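## 4. Rules for Recording Table-Covering Tasks

The rules in this section apply to recordings in which a person handles a table covering by hand while a camera at head height looks down on the work. The recordings are used to train two-arm robots for household service. The rules were written for Fernora, a shared collection of 3000 recordings made in 40 homes, and they bind every site that adds material to it. The word "shall" marks a requirement and the word "should" marks a recommendation. A site that departs from a recommendation shall say so in its session record.

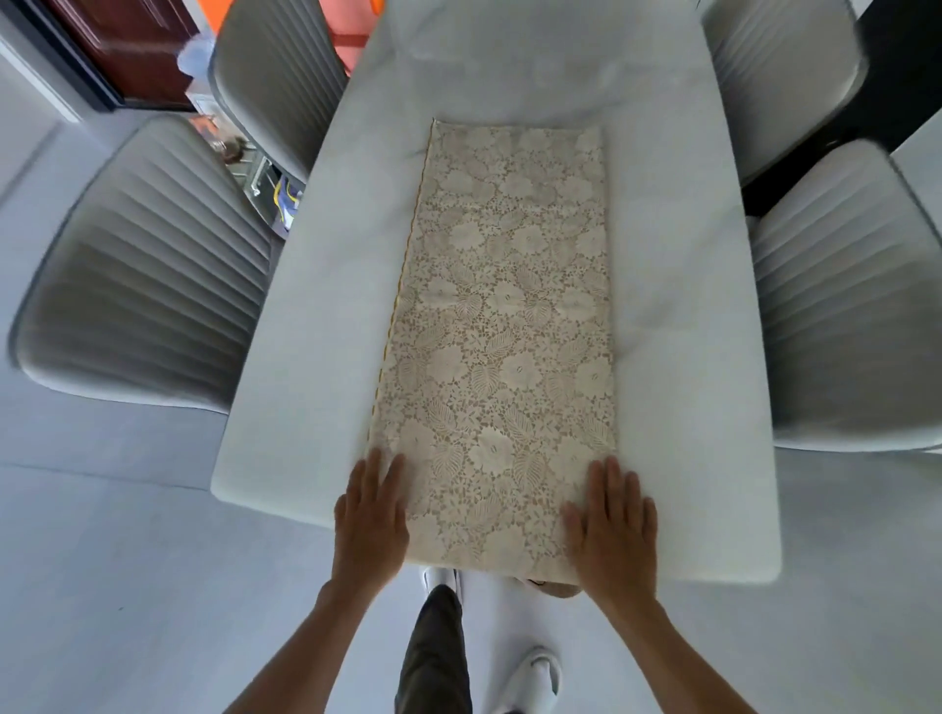 Drekby, Sunday, July 2, 2023

The text below is the second version of the rules. The first version, issued in January, set limits on camera height and lighting but said little about the hands or the covering. In a review of 1000 recordings made under the first version, 133 were returned to the sites. The most common fault was loss of one hand from view while the covering was being moved. The next most common was a label that named the wrong action.

### 4.1 Hands and arms

Both hands shall stay in view whenever either one touches the covering. The person should work from one side of the table and should avoid leaning so far forward that the head hides the near edge. A hand that presses flat and a hand that grips an edge shall be labeled separately, even when they belong to the same movement. The distinction matters for robots whose fingers cannot spread, and the earlier labels, which used the single word "hold" for both, could not be corrected without watching the recordings again.

Sleeves should end above the wrist. Watches, rings, and wristbands are allowed, but they shall be entered in the session record with the arm on which they are worn. The two arms shall never be swapped by mirroring a recording after it has been made.

### 4.2 The covering

The session record shall state the color, pattern, and edge finish of the covering. Open patterns such as lace require a further entry, as the surface below may show through the gaps and be mistaken for part of the covering. If the material cannot be confirmed, the entry shall read "unconfirmed." Reviewers shall not guess it from the recording. At Jusasthorpe, two reviewers gave different materials for the same item in several recordings, and the disagreement went unnoticed until the labels were merged.

A covering that is folded shall be labeled by its shape on the table and by the position of the hands. Figure 1 shows one such state. The left hand grips one end, and the right hand lies flat across the folded band. Under the first version, this would have been a single label; it now takes two. 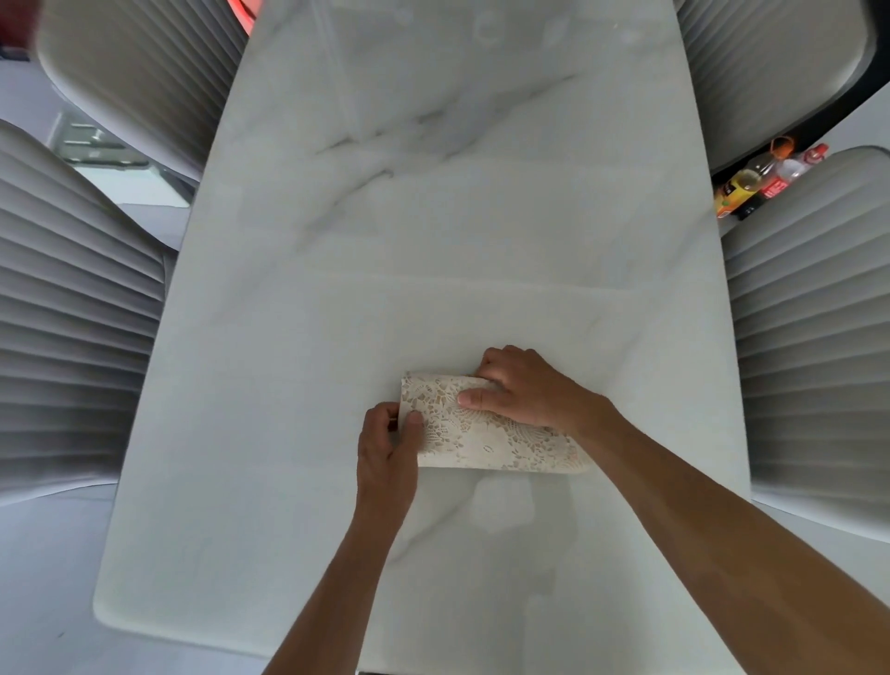 *Figure 1. Folded lace-patterned covering, with a grip at the left end and a flat press by the right hand.*

Polished tabletops call for care. Reflections of overhead lights should be kept away from the area where the hands work, and veined or patterned surfaces shall be noted, so that a line in the surface is not marked as an edge of the covering. The Gautier edge test, described in Section 3, shall be run on every recording made on such a surface.

### 4.3 The spread state

A covering is labeled "spread" only along those edges that can be seen. Where part of the tabletop is still bare, the boundary between the covered and bare areas shall be traced from one side of the table to the other. A trimmed border may be used as the guide for this trace (Figure 2). Ripples near the hands shall be marked but do not change the label. Parts that hang over the side of the table are traced as far as the table edge and no farther.

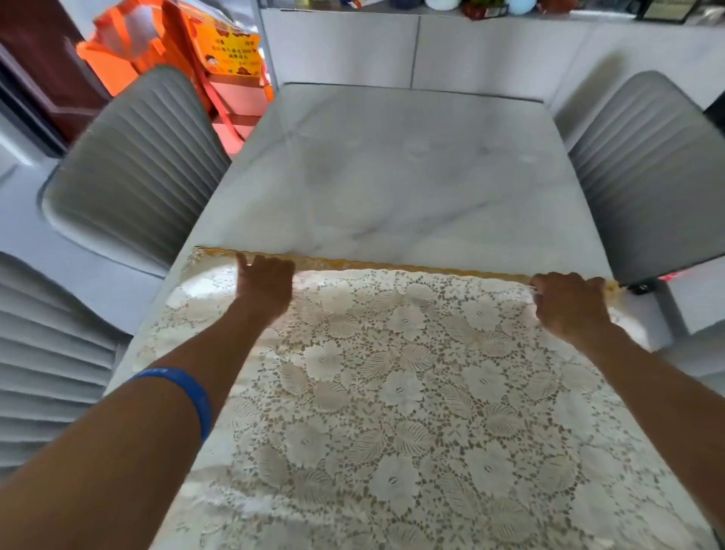
*Figure 2. Lace tablecloth with both hands at its golden-tan border; bare marble-look surface beyond.*

### 4.4 Surroundings

Furniture should remain in its usual place. Chairs drawn up to the table limit where a robot may stand or reach, and a collection made only in cleared rooms would give a false account of the working space. Chairs shall be recorded by position, including those only partly in view.

Household items in the background may stay. Before release, the site shall check each recording for readable names, certificates, printed labels, and pictures of people, and shall obtain written consent or blur the area concerned. Blurring shall not touch the hands, the covering, or the tabletop.

### 4.5 Session records and returns

Each recording shall carry the version number of the rules under which it was made. Recordings made under the first version may remain in Fernora if they pass the checks in Sections 4.1 and 4.2. A returned recording may be relabeled once. If it fails a second time, it shall be withdrawn, and its number shall not be used again.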